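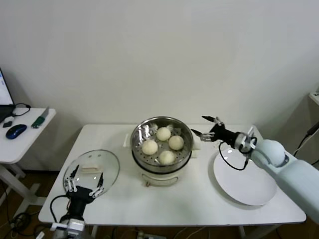
Slide 1. Four steamed buns in a steamer basket.

Speaker notes: Shared Kitchens in Community Housing
Nermina Papadopoulos, Dotano Tenancy Services
March 2018

Opening

Good morning, and thank you to the organisers for the place on the program. I wish to acknowledge the Traditional Owners of the land on which we meet, and to pay my respects to Elders past and present.

My subject is the shared kitchen: how it is allocated, how it is maintained, and how disputes about it are settled. The material is drawn from our experience at Mofokeng House, which has 74 single-room tenancies and 11 shared kitchens. I will speak to the policy first and take questions at the end.

(Pause. Check that the handout has reached the back rows.)

Slide 2. Background

When Dotano assumed management of Mofokeng House, the kitchens were governed by a single paragraph in the tenancy agreement. It required residents to keep common areas "in a reasonable state". No definition was given. Staff on different shifts applied the words differently, and residents noticed.

In the first full year we recorded 196 complaints concerning kitchens. Very few were about food itself. Most concerned storage, noise after hours, and the cleaning of equipment left on the bench overnight. I would ask colleagues from other providers to look at their own registers with this in mind. Kitchen matters are often filed under "neighbour dispute" and are lost to view there.

Slide 3. The allocation policy

Each resident is assigned to one kitchen, on the same floor as the room wherever possible. Assignment is made at sign-up and recorded on the tenancy file. A resident may ask to be moved, and the request is answered in writing within ten working days.

We considered open access to all kitchens and decided against it. Residents told us that they wished to know who else held a key. Several of the older tenants had stopped cooking altogether under the former arrangement and were relying on takeaway meals, at a cost they could not well afford.

(Refer to the floor plan in the handout. Do not read it out.)

Slide 4. Storage

Every resident has one lockable cupboard and one labelled shelf in the refrigerator. The cupboards were supplied by Dritar and fitted over the winter. The first locks were not satisfactory; the keys bent, and we replaced the lot. Those intending a similar purchase should ask to handle a sample lock before signing.

Freezer space remains unresolved. It cannot be divided fairly by shelf, and residents who shop once a fortnight need more of it than those who shop daily. The present rule is one basket each, with any surplus by agreement within the kitchen.

Slide 5. Residents' own appliances

This section drew the most comment in consultation. The former rule prohibited all personal appliances. It was widely ignored, and it bore most heavily on residents whose everyday cooking depends on a rice cooker or a steamer.

The revised rule permits small electric appliances in the kitchens, subject to testing and tagging. Testing is carried out by Cirkitz on a set day, at no charge to the resident. Appliances may not be used in bedrooms. An item which fails its test is returned to the owner with a written explanation, and it must not be used on the premises until it has been repaired and retested.

(If asked about insurance: our insurer was consulted before the rule was changed. Offer to discuss individual policies after the session.)

Slide 6. Cleaning and hours

Kitchens are open from 5.30 am to 11 pm. The early opening was requested by shift workers. Benches, sinks and cooktops are to be left clear by each user, and contractors clean the floors and rangehoods 2 mornings a week.

We do not operate a roster among residents. A roster was trialled on the second floor and withdrawn. It placed the burden of enforcement on whichever resident was most willing to knock on doors, and that was unfair to the person concerned.

Slide 7. Disputes

A complaint is taken first by the floor coordinator, who speaks to each party separately. If the matter is not settled, a meeting is held with an interpreter where one is required. Family members are not asked to interpret. Only after that meeting may a formal notice be considered.

Slide 8. Next steps

The policy will be reviewed in May, with resident representatives from each floor. Freezer allocation and weekend opening hours are on the agenda. The revised text will be sent to any provider who leaves an address at the registration desk.

(Invite questions. Finish by 10.45 so that the room can be reset for the next session.)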